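Ticket 155: Arm stops short of where it should, then sulks
Project: Tabletop Sorting (student team, spring build)
Opened by: Mylene Cruzado
Assigned to: Afaf Chidiac
Status: Closed (reopened twice, see below)
Priority: High, downgraded to Medium, upgraded to High by Mylene without asking
Tags: calibration, gripper, black cloth, my own fault

Original report (Mylene)

The arm goes to the ball, hangs over it, and stays there. No error and no beep. The planner says "goal reached" and the gripper stays open like it's waiting for a tip. If I hit resume it goes home and reports a successful pick with nothing in its fingers.

Started after lunch. Worked in the morning. I know everyone says that, but I have the log from the morning and the ball went where it was told.

Steps to reproduce:
1. Power on, let it home.
2. Load the layout called messy_table_3.
3. Run pick_ball with the default speed.
4. Watch it do nothing with great confidence.

Expected: the ball gets picked up.
Got: see step 4.

Software is the Orkico planner, the version on the shared laptop. I have not updated it. I have not let anyone else update it. The laptop asked me and I said no.

Comment 1 (Afaf)

Did you turn it off and on?

Comment 2 (Mylene)

Yes. Also the laptop. Also the lights, by accident.

Comment 3 (Afaf)

OK. Please send the last pick attempt from the log, the joint readings while it hovers, and whichever calibration file is loaded. It prints the name at startup, about ten lines down, right after the warning we all ignore.

Comment 4 (Mylene)

The file is fuentealba_table.cal.

Joint readings look fine to me, which I realize isn't worth much. The planner thinks the fingertips are at the ball's height. They are not at the ball's height. By my ruler they are 73 millimeters too high. I measured it twice and got the same thing, then let a first-year measure it and got something else, so I'm going with mine.

Comment 5 (Afaf)

Fuentealba is the other table, the low one by the window. We made that file in January for the demo, with the long fingers on. You have the short fingers on now, yes?

Comment 6 (Mylene)

I have the short fingers on now.

Comment 7 (Afaf)

Load ulholm_table.cal and try again. I'm marking this as "wrong file" and going to class.

Status changed to Closed.

Comment 8 (Mylene)

Reopening. Sorry.

With ulholm_table.cal it goes down to the right height, and I had about one second of joy. Now it's off to the side. The fingers come down on the edge of the holder, the arm feels it and backs off, and then it hovers again. So we have traded hovering with a lie for hovering with a bruise.

I tried pick_ball at half speed. Same thing, but with more time to think about it.

Comment 9 (Afaf)

Is the holder where the layout file says it is? People put things back "close enough" and the planner has no opinion on close enough.

Comment 10 (Mylene)

I put the whole layout back by hand from the printed sheet, lizard and all. The holder is on its tape mark under the cloth. I can feel the tape through the cloth. I checked this with my thumb like a doctor.

Comment 11 (Afaf)

You can feel the tape through the cloth. When did the cloth get straightened?

Comment 12 (Mylene)

At lunch. It was crooked and it bothered me.

Comment 13 (Afaf)

Mylene.

Comment 14 (Mylene)

The tape is on the table, though. The cloth moving shouldn't matter if the tape is on the table.

Comment 15 (Afaf)

There are two layers of tape. One set is on the table, from last year's team. Ours is on the UNDERSIDE of the cloth, because we weren't allowed to put any more tape on the table. It's in the handover notes, page two, under "Things that will annoy you." If you straightened the cloth, our marks moved with it. If you felt a mark with your thumb, it could be either set.

I'm coming down.
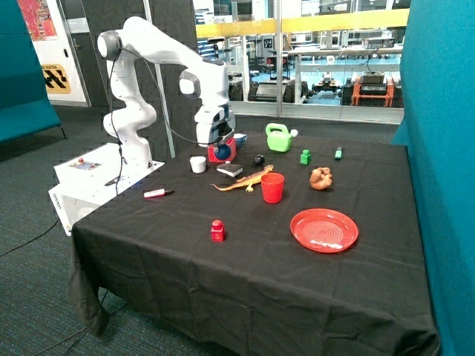
Comment 16 (Afaf)

Back at my desk with a list, in the order I tried things so the next person can skip the dumb ones.

a) Jogged the arm by hand to the ball and wrote down where the planner thought it was. Off sideways, same direction each time. Good. An error that stays put is an error you can fix.

b) Checked the base. It hadn't shifted. The bolts were tight, and I say so because last spring they were not.

c) Took the short fingers off and put them back on. No change. Felt productive.

d) Ran the block and the bread loaf as targets to see if it was only the ball. Both were off by the same amount in the same direction. So the pick routine is fine and the arm simply believes in a table slightly to one side of ours.

e) Lifted the corner of the cloth. Old tape and new tape do not agree. Mylene's thumb had found the old tape.

f) Put everything back on our own marks and ran it again. Better, still not right. The miss was small enough that it got the ball now and then, which is worse in a way, because that's how this kind of thing survives until competition.

Comment 17 (Mylene)

For the record I would like it noted that the thumb was accurate. It found tape.

Comment 18 (Afaf)

Noted.

What's left after (f) is the cloth itself. The marks are on it, so when it's pulled tight they spread out a bit, and when it's slack they don't. January's calibration was done with it slack. You pulled it tight. It does look nicer.

Plan: leave it as it is now, clip it at the corners so no one can improve it, and recalibrate from scratch with the short fingers.

Comment 19 (Mylene)

Recalibration done. Took most of the afternoon. The Zutley touch probe kept dropping its connection until I plugged it into the port on the left side of the laptop. The right one is only good for charging phones. Could someone put a sticker on it?

New file is ulholm_table_short_clipped.cal. I know the name is long. The last short name cost us a day.

Results:

First batch of pick_ball, 14 tries, default speed: picked every time.

Then I let it run while I did my reading for another class. Total of 100 tries, with me putting the ball back after each one like a very patient dog owner. It missed twice. Both misses were right after I put the ball back badly, and I'm counting those as mine.

Closing.

Status changed to Closed.

Comment 20 (Mylene)

Reopening, small thing. After a cold start it loads fuentealba_table.cal again by itself. I picked the new file, saved, shut down, came back after dinner, and there it was hovering. I may have said something to it.

Comment 21 (Afaf)

Saving in the planner only saves for that session. The startup default lives in the settings file in the project folder. Look for the line that starts with default_cal and change the name there. Then make the file read-only, or the planner will "restore" it the next time it crashes. I found that out in the fall and apparently told the wiki and no humans.

Comment 22 (Mylene)

Changed it and made it read-only. Three cold starts, right file each time. Also deleted the shortcut on the desktop that said "START HERE (old)", which had been opening the January setup this whole time for anyone who clicked it. Including, at lunch, me.

So the cause was: me clicking the wrong shortcut, me straightening the cloth, and me trusting my thumb. I'd like some of the blame to go to whoever left a shortcut called START HERE that you weren't supposed to start at.

Comment 23 (Afaf)

That was me.

Resolution

Wrong calibration file at startup, plus layout marks that had moved with the cloth, plus a calibration made for other fingers and a looser cloth. Fixed with a new calibration and a new startup default.

If you see this again:
- Read the calibration file name at startup. It should end in short_clipped.
- If the arm stops too high, it's the file or the fingers.
- If it lands off to one side, it's the cloth. Check the clips first.
- Use the marks on the cloth. Ignore the tape on the table however sure your thumb is.
- Long fingers need their own calibration. We don't have a current one. Don't borrow January's.

Still open, moved to separate tickets: sticker for the right-hand port (Mylene), planner says "goal reached" when the gripper is empty (Afaf), handover notes page two needs a better heading (no owner yet).

Status changed to Closed.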